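Giving up the second car

2 October 2018

We sold the second car in March. It was a Jellmont wagon with a bad clutch and a back door that only opened from the inside, and the garage on Clisar Street wanted more to fix it than I paid for it. A man came from two towns over, drove it once around the block and took it home the same afternoon.

Since then I have been getting to work by bus and on foot. The bus stop is a 4 minute walk from the house if I don't stop to talk to the neighbors. The ride is slow in the morning and quick coming home, the reverse of what I would pick. I read more than I used to. I finished two library books in the first month and then went back to looking out the window.

The money was the main reason. Insurance, gas and the parking space downtown came to about 300 dollars a month, and the bus pass costs a lot less than that. Most of what we save goes toward the roof.

Groceries took some working out. We used to go whenever we ran out of something. Now we do one big shop on the weekend with the remaining car, and I pick up bread and milk at Aydoğan on the way home. Their bread is better anyway.
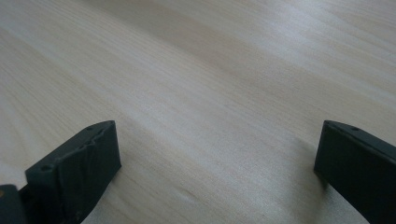

The harder part was scheduling. My wife works late twice a week, and our son has swim practice across town on one of those nights. Luana Trindade, whose daughter swims in the same group, offered to drive them both over if we do the trip back. So far we have only mixed it up once, and the kids waited in the lobby eating crackers.

I did miss the car in the August heat. The shelter at the Guster Avenue stop faces west and has no shade after three. I started walking 200 yards back to the stop before it, next to the church, where there are trees.

We'll see how it goes once there's snow on the ground. I bought better boots and I know where the late bus leaves from.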